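Section 4. Setting up the sink task in Votton

I'm assuming you got through Section 3 and the Skeretach server is running in its own terminal. Leave it open! The sink task talks to it the whole time, and if you close it you'll be back at the start (ask me how many times I did that in January).

What we're testing is whether one policy can pick something up from a plate at a sink when the items get swapped around between episodes. Each episode starts with a fresh draw of items from the kitchen pool.

4.1 Load a layout

1. Open the task menu and choose Sink, then Mixed Items.
2. Type 814 in the seed box. You can use any seed you like later, but my notes all go with that one.
3. Press Reset and wait for the items to settle.
4. Check the overhead and front views before you press anything else. Odd sizes are allowed, so a ball can come in big enough to hide part of the basin.

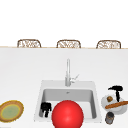 Sawsan Zein wrote back after trying this part: "Should I throw out layouts where something blocks the sink? I was hitting Reset until I got a clean one, and then my success rate looked way too good."

Please keep them, Sawsan! Picking only the tidy layouts is exactly how my first set of numbers went wrong. I've added a note for everyone else.

Note: Reset counts as a new episode in the log, even if you never press Run.

4.2 Run the grasp check

The grasp check is a short run where the arm goes to the target, closes, and holds still so you can look at the contact. I like it a lot more than staring at a full rollout and guessing where things went bad.

1. Set Target to whatever is standing on the plate in the basin.
2. Set Hold to 2 seconds.
3. Press Run Check and switch to the wrist view.
4. Look at where the fingers meet the item. A jar with a lid can be taken from the top, and the policy is free to do that. 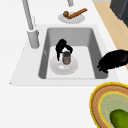
5. If you're happy with the contact, press Accept. If you aren't, press Flag and type a word or two – "too high" is plenty.
6. Repeat with a long thin item as the target. These are harder for our policy than jars, so give them a few tries before you change any settings.

Caution: don't move the Grip Force slider while a check is running. The simulator takes the new value in mid-squeeze and the item can shoot clean across the counter. It's funny once. 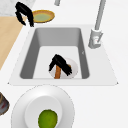 Grasp check with a long wooden target on the plate in the sink.

4.3 Collect the full set

Once the checks look fine, you can let it run by itself. I use 1000 episodes for a real comparison. Lama Zein ran the same thing on the Geagea machine and got through it overnight, so start yours late on a Wednesday or whenever the lab is quiet.

1. Set Episodes to 1000 and turn on Save Views.
2. Make sure you have disk space. My last run came to about 2441 files.
3. Press Start, then open the front view once more and compare its height and tilt with your saved camera settings.

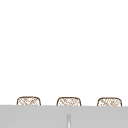 4. If the height or tilt is off, press Stop, load the camera settings again, and start over. A policy trained on one view and tested on another will give you numbers you can't use.
5. When the run ends, copy the log to the Prarkdale folder before you open the results page.

Note: the results page sorts by target type. Leave it that way for now, as Section 5 reads the columns in that order.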